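Carmont Automation Users Group
Minutes of the Demonstration Visit and Follow-up Meeting, Blackwood Technical Annex, January 2025
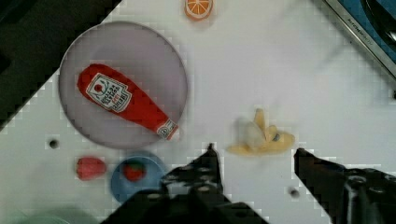

Table-clearing station, wrist camera view: plush ketchup bottle on the large plate, peeled banana toy to the right.

Status: draft for approval at the next meeting
Present: 11 members, 2 representatives of Rellex, the annex safety officer
Apologies: 5 received
Chair: chair of the group
Minutes: group secretary

1. Opening and safety briefing

The chair opened the meeting in the ground floor seminar room. The annex safety officer gave the standard briefing. Visitors were to stay behind the floor line while the arm was powered, and only Rellex staff and the annex operator were to reach over the table. The location of the emergency stop was pointed out. Members with lanyards were asked to remove them before entering the lab.

One member asked whether photography was allowed. The annex confirmed that it was, provided that screens in the adjoining office were kept out of shot.

2. Minutes of the December meeting

Approved with one correction. Under item 4, "payload at the wrist" should read "payload at the flange." The secretary will reissue the page.

3. Matters arising

3.1 Cable management guide. Still outstanding. The draft has been with two reviewers since the December meeting and comments have come back from one of them. Carried forward.

3.2 Loan agreement for the annex test bench. Signed by both sides. Closed.

3.3 Mailing list. The old list address continues to accept mail but no longer forwards it. Members were asked to update their address books. The secretary will request that the old address return an error message.

4. Introduction to the demonstration

The first Rellex representative gave a short talk on Nomorero, the company's task software for single-arm table work. The version shown was described as a pre-release. The talk covered three points of interest to the group:

— Tasks are entered as short written instructions naming an object and a destination. No coordinates are entered by the operator.
— The wrist camera is used for the final approach. A fixed camera is used to choose the object.
— The operator can halt a motion at any point and restart from the current position.

The training set for the table task contains 497 recorded runs, all made by operators at the Rellex workshop. A member asked whether any of these had been recorded at Blackwood. Rellex stated that none had, and that the table height at the annex differs from the one at the workshop. This was considered relevant to the results under item 6.

5. Demonstration, table-clearing station

The station uses a white table with plates and dishes of several sizes and a set of soft and toy food items. Rellex explained that toy food is used because it gives a mix of shapes and stiffness without the need to clean the gripper between runs. The group noted the spread in object size, from the strawberries, one of them in the small blue dish, up to the ketchup bottle, which lay across the large plate with its neck past the rim.

The gripper is a two-finger unit with black perforated fingers. The live wrist view was repeated on a monitor beside the floor line so that members could follow the approach. Several members remarked that the monitor was more useful than a direct view of the arm, as the fingers hide the object from the side during the last part of the descent.

Five instructions were run. The operator read each one aloud before starting.

Run 1. Banana to the large plate. Completed. The fingers closed on the body of the toy, and one peel flap folded under on release. Rellex counted this as a success. The group agreed, with the comment that a task definition should state whether the final pose matters.

Run 2. Strawberry from the table to the blue dish. Completed on the second attempt. On the first, the fingers closed short of the object and the arm returned to its start position without operator input.

Run 3. Ketchup bottle off the plate to the table. Completed. The plate moved slightly as the bottle was lifted. A member asked whether plate movement is tracked. Rellex replied that the destination is located again before each placement, but that movement during a lift is not logged as an event.

Run 4. Orange slice to the large plate. Halted by the operator during the approach. The slice was near the far edge of the table, and the wrist had come close to the limit set for the annex installation. The limit was left unchanged for the rest of the session at the safety officer's request.

Run 5. Orange slice to the large plate, repeated after the slice had been moved toward the center by hand. Completed.

6. Discussion of results

The chair asked for comments under the headings used at earlier visits.

6.1 Reach. The fault in Run 4 was attributed to the installation and not to the software. The annex arm is mounted farther back than the workshop arm. Rellex will supply the mounting drawing so that the annex can compare the two. The annex operator noted that the mounting plate can be moved forward one row of holes but that the cable run would need to be redone first.

6.2 Grasp choice. Two members felt that the gripper opened wider than needed for the small objects, and that this would cause trouble on a crowded table. Rellex agreed that the opening width is fixed at the start of an approach in the present version. A variable opening is planned. No release date was given.

6.3 Soft objects. The bottle was judged the most interesting object of the set. Its fabric surface gives under the fingers, and the closing force reading does not rise as sharply as it would with a rigid part. A member with experience in textile handling asked whether force was used to confirm a grasp. Rellex stated that finger position is used first and force second.

6.4 Similar objects. It was pointed out that the instruction for Run 2 said "the strawberry on the table" because there were two strawberries in the layout. The group asked what would happen with the shorter instruction "the strawberry." Rellex said that the software would select the one with the higher score and would not ask the operator. Several members considered this a weakness for shop floor use, where identical parts are normal. Rellex took note.

6.5 Lighting. A faint shadow lay across one part of the table during the session. Rellex did not expect it to affect object selection. The annex offered to repeat the runs with the overhead lights off and the results will be passed to the group.

6.6 Cycle time. No timings were taken. The chair recorded that timings should be taken at any further visit, from the end of the spoken instruction to the release of the object.

7. Questions from members

Whether the software will run with a gripper from another supplier. Yes, with a new finger model and a calibration run. Suction cups are not supported.

Whether recordings made at a customer site are sent to Rellex. Only if the customer turns this on. The setting is off by default. A written statement was requested for member companies with customer confidentiality terms.

Whether the wrist camera needs to be recalibrated after a collision stop. Rellex recommends it in every case. The annex operator said that this is already done at Blackwood after any contact with the table surface.

Whether a member company could bring its own parts to a second session. Agreed in principle. Parts are to be sent ahead, with dimensions and weight. Parts with sharp edges or oil residue will not be accepted.

8. Future visits

The group agreed to ask the annex for a second session with Nomorero once the mounting question under 6.1 has been settled. Attendance will again be limited by the space behind the floor line. Members who sent apologies for this visit will have first call on places.

A proposal to combine the second session with the public open day was discussed and not adopted. The safety officer advised that the open day layout uses barriers in place of the floor line and that the monitor could not be seen from behind them.

9. Actions

Secretary — reissue the corrected page of the December minutes; request the error message on the old list address.
Reviewers — return remaining comments on the cable management guide.
Rellex — supply the mounting drawing; supply a written statement on site recordings.
Annex operator — repeat the table runs with the overhead lights off; report on the work needed to move the mounting plate.
Chair — write to the annex about a second session.

10. Any other business

A member reported that the visitor parking area at Blackwood will be resurfaced and that the rear entrance should be used until the work is finished. The annex will send a site map with the next notice.

The chair thanked the annex and Rellex. There being no further business, the meeting was closed.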